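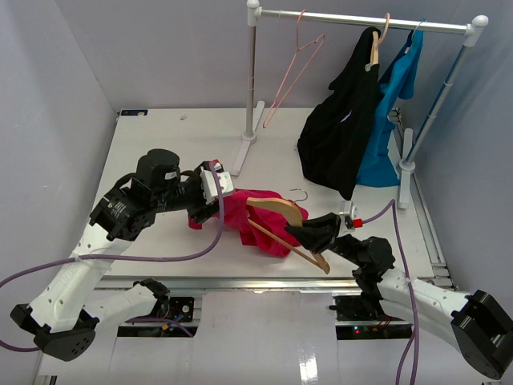
Renu Rawat wrote under the February post that she'd stopped coffee cold, spent two days in bed with a headache, and was back on three mugs by the end of the week. Could I please put the slow version in one place. OK. Quick one, I'm between shifts.

Cutting down on coffee, the slow way

What you need
A measuring cup. Scrap paper. Decaf, same roast as your regular if you can get it (I use the Okafor dark, any will do).

Before you start
Write down what you drink for three days. Everything -- tea, cola, the energy can in the car. Don't change anything yet. Measure your mug too. Mine held 20 ounces and I'd been calling it "a cup" for years.

Step 1. Pick the one you'll miss least
For most people it's mid afternoon. Leave the morning one alone for now. Seriously, leave it.

Step 2. Swap a quarter
Mix your grounds three parts regular, one part decaf, for that one drink. Stay there four days. Bored? Good.

Step 3. Go to half, then all decaf
Four days each. If you get a headache or feel flat, go back one level and stay put till it passes. Not a failure, just slower.

Step 4. Next cup down
Same thing again. Work backward through the day so the morning cup goes last, if it goes at all. I kept mine.

Step 5. Fix the habit part
You will still want to get up and walk to the kettle. Let yourself. Hot water, mint tea, whatever. Shivam Tyagi, who runs the Tuesday-free Emwood walking list, goes around the block instead and says it works better then tea.

Things that trip people up
Pain relievers with caffeine in them. Read the box.
Refills at other peoples houses. Say half a cup before they pour.
Big gulps of decaf at 10 pm. It still has a little caffeine.
Skipping breakfast. Makes everything feel worse.

Stop and ask
If you're pregnant, on heart or anxiety medication, or the headaches are bad or don't quit, talk to your doctor or pharmacist first. I'm a person with a mug, not a nurse.

How long does it take
Took me six weeks from four mugs to one. Slipped twice, both times on the drive to Dotcombe. Just picked up at the same step the next day.

Tracking sheet goes up when I get the printer working -- probably the weekend. Questions in the comments, I read them at night.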